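Place settings, the butcher block table
Posted 22 February 2021

Quick gallery, no time for a proper write up. We were choosing tableware for the lunch corner and kept going back and forth on the same few things – tan placemat, blue bowl, amber glass. Most of it came out of the Koltwood box, the rest from whatever was in the cupboard. Captions short, sorry, typing between two other jobs.

Placemat and bowl first. Round mat, plain beigey tan, lets the blue do the work. Shallow bowl, good for noodles, less good for soup.
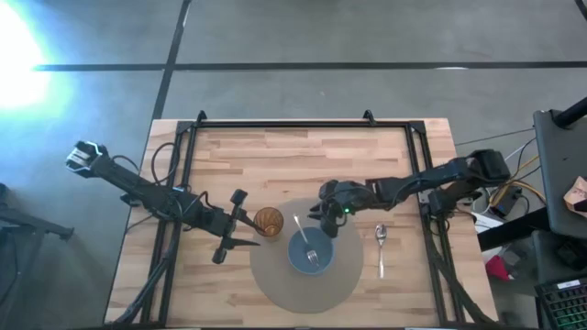
Kaja Kļaviņa: round mats look great but they eat up so much table. Have you tried the narrow oblong ones from Turnura? We got 6 in July and can finally fit a bread basket in.

Fair point Kaja, will look. Ours is a deep enough table that I'm not worried yet, but a bread basket would be nice.

Drinks next. Iced tea in a clear plastic cup, tall green straw. Not a table setting realy but the color is lovely against pale wood, and it's what sold me on amber for the glasses. Always on a coaster please. Darius left a ring on the old table and it took seven rounds of sanding to get it out.
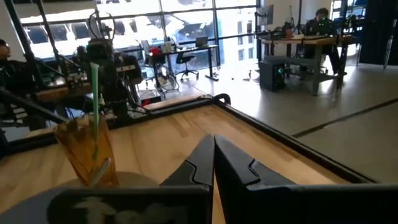
Anyway, amber. We had smoked gray on the list for a while and dropped it – too gloomy by four in the afternoon. Clear was fine, just a bit canteen. Raimonds voted clear, got outvoted.

Then cutlery. Fork in the bowl, spoon straight on the wood to the right of the mat, thin green chopsticks. Glass is the ribbed one, nice to hold. I'd keep the silver plain with a bowl this blue. 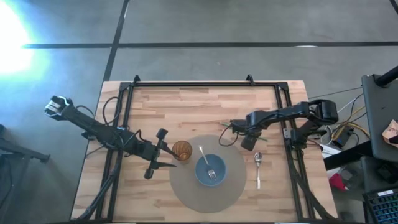 Still to sort out: napkins (linen or paper, two camps, no peace), and a second color of bowl so it dosen't look like a catalog. Arūnas wants mustard. Oil for the wood is ordered, going on next week once everything's cleared off. More pics when the napkins turn up.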